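September 10, 2019

I've been meaning to write this up for weeks, and the kettle's on, so let's have a go. Those of you who've followed Nurkska since January (bless you both) will remember it's my little planner, the bit of code that decides where the arm should go and in what order. It's had a good winter. The perception side has not.

The trouble is the tray. It's a lovely cheerful red-orange thing with a bumpy diamond sort of texture on the floor, and under our lights it throws glare all over the lower and right-hand parts. My segmenter -- which I was quite proud of, mind you -- kept deciding that a patch of glare was an object, and Nurkska would dutifully plan a grasp for it. 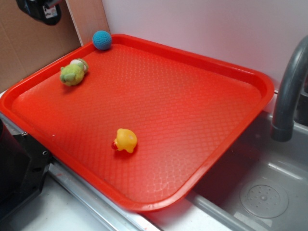
Stepan Zhuravel suggested I stop fiddling with the brightness threshold and fit the tray floor as a plane first, then only keep blobs that stand up from it. So I did! I ran it over 2000 saved stills and the false detections fell to 228, mostly up near the rim. The rubber duck is still a pest when it's tipped over, as the pose estimator was tuned on upright ones and picks a heading more or less at random.

I've also split the config into 3 files, so you can change the camera settings without touching the planner's. If you're on the old layout, run the Garnard migration script before you pull, and keep a copy of your calibration somewhere safe (ask me how I know). Next job is the rim mask, and I'd like to have a go at that over the weekend if the garden lets me.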